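The Demonstration Kitchen at Fanley: An Interview with Annelore Rieger

The Fanley Household Learning Center occupies the ground floor of a former savings bank on Drudgate, and its demonstration kitchen is the room most visitors ask to see first. The kitchen is used by adult learners who are returning to cooking after illness, by school groups, and by families who attend the weekend sessions on food and nutrition. Annelore Rieger has directed the household program for seven years. She met with the newsletter on Sunday, March 22, 2020, to discuss how the room is equipped and how its counters are kept in working order.

Mrs. Rieger began with the question of size. The kitchen was planned as a teaching room, but the original drawings, prepared by Dušan Ševčík of the Wiegand office, gave it the dimensions of an ordinary apartment kitchen. Several members of the board asked for something larger.

"We declined," Mrs. Rieger said. "Our learners go home to small kitchens. If we teach them on a counter three times as long as their own, they will learn habits they cannot use. Mr. Ševčík understood this at once, and he drew a room in which you must put one thing away before you take out the next."

The present counter was installed in August, when the old surface had become difficult to clean. The replacement has a white marble pattern with gray veining, and the wall behind it is covered in small blue-green mosaic tiles. The center set aside $3000 for the work and received a further $300 from the Skallik fund toward the tiles. Mrs. Rieger said that the pale surface was chosen on the advice of Roswitha Fröhlich, who teaches the classes for learners with reduced vision.

"Mrs. Fröhlich asked us to think about what a person sees when she looks down," she explained. "A brown spoon on a brown counter is very hard to find. A brown mortar on a white one is much easier. She would have preferred no veining at all, and we did discuss that at some length. The plain sample marked badly when we tried it with beet juice, and in the end she accepted the pattern."

Asked about the toy foods that appear in many of the lessons, Mrs. Rieger described them as regular teaching equipment. They were first purchased for the school groups, and the adult instructors soon began to borrow them. In a typical opening exercise, learners are asked to set out a plate of fruit, to name what is on it, and to say where each item would be stored at home. The same pieces are used later for lessons on portions and on shopping lists.

"A real strawberry lasts one morning in a classroom," she said. "The toy ones have been through more lessons than I have. We do bring in fresh fruit for the tasting, of course, and for anything that involves a knife. For arranging, sorting and talking, the toys are perfectly suitable, and adults take to them more readily than people expect."
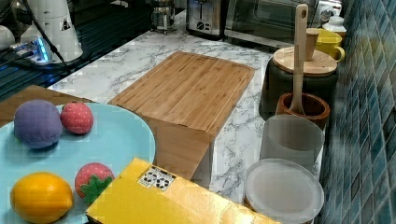

Toy fruit, a bamboo cutting board and other equipment on the counter of the demonstration kitchen.

The choice of utensils follows a written list, which Mrs. Rieger revises each year with Jörg Gerlach, who is responsible for purchasing. The current list runs to 83 items. It favors things that can be bought in any household store, and it avoids sets. Mr. Gerlach joined the conversation briefly to explain the reasoning.

"When a set loses one piece, people want to replace the whole set," he said. "I would much rather buy one mug. Nothing in our cupboards has to match, and I think the room is friendlier for it."

He added that he had been doubtful about the mortar and pestle, which he regarded as a specialist's tool. Mrs. Rieger had insisted on it. Grinding seeds and dried herbs is one of the first tasks given to learners who are regaining strength in their hands. It can be done seated or standing, and at whatever pace the learner finds comfortable.

"It also smells good," Mrs. Rieger said. "Someone grinds a spoonful of caraway, and the people at the other end of the room stop talking and turn around. I cannot get that from a food processor."

The conversation turned to storage. Canisters, cups with lids and cutting boards each have an assigned place, and the end of every session includes a quarter of an hour for clearing the counter. Mrs. Rieger was careful to distinguish this from cleaning, which follows separately. Clearing, as the center teaches it, means that each item is picked up once and taken directly to where it belongs. Lids are matched to their containers before either goes into the cupboard, and food packaging is flattened and sorted for recycling.

Waltraud Stüber, who leads the Sunday sessions for families, has introduced one change to this routine. Her groups begin at the wall and work toward the front edge, so that the back of the counter is dealt with while people still have patience for it. Mrs. Rieger admitted that she had at first objected to the change on grounds of consistency.

"I had taught it the other way for years, from the front to the back," she said. "Mrs. Stüber asked me to stay for one of her sessions and watch. I stayed, and I rewrote the instruction sheet the following week."

Wooden and bamboo items receive particular attention. They are washed by hand, wiped, and stood upright until they have dried completely. The instruction sheet devotes a full page to boards, which Mrs. Rieger considers the most neglected objects in most homes. Learners are asked to bring in a board of their own during the second month of the course, and one class is spent sanding and oiling them.

Plans for the coming year include a second set of low shelves, so that learners who use wheelchairs can reach the canisters without assistance, and clearer labels for the dry goods. Mr. Gerlach is obtaining prices for both. Mrs. Rieger would also like to replace the drawer fronts, although she does not expect the money to be available soon.

Copies of the equipment list and of the instruction sheet for clearing the counter may be requested from the front desk on Drudgate.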